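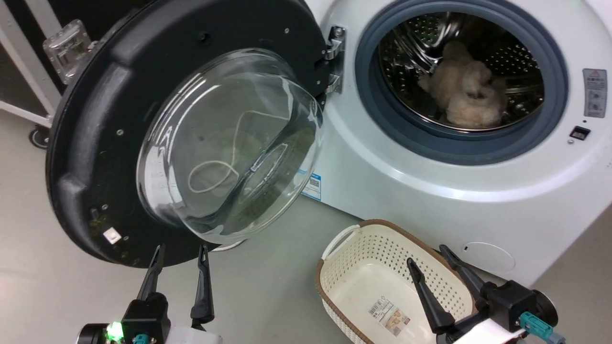

Fig. 4: Unloading task, door open, both grippers open, basket in front of the washer.

4.2 Setting up the unloading task

I've run this one more than any other task in the Clundby set, so forgive me if I fuss over it a bit!

1. Swing the washer door right back on its hinge. We tried half-open starts in December and the left arm kept clipping the black ring.

2. Put one soft item in the bottom of the drum. I like something shaggy and pale, bunched up any old how (please don't fold it).

3. Stand the oval basket on the floor in front of the machine, empty.

4. Home both arms and open the grippers. Look for the green light on the left one before you touch anything else.

5. Start Fletavel, load the unloading policy and run 10 trials. Shift the item a little between trials.

Note: Levente Kelemen and I trained the current policy on 623 demonstrations, all with the door already open. An earlier version had 145, and it was fine at reaching in but hopeless at letting go over the basket – it would just hover there. If yours hovers, check which version you've loaded.

Note: count a trial as a success only if the whole item ends up in the basket. Draped over the rim is a fail, sorry. Give each trial 14 seconds from the first arm movement, then stop it.

Caution: keep your hands out of the drum while the arms are powered. Press stop first, then reach in.

Caution: if a finger snags on the rubber gasket, stop the run and back the arm out by hand. Don't let the policy retry.

Boglárka Balogh looks after the score sheets, so send yours to her when you're done.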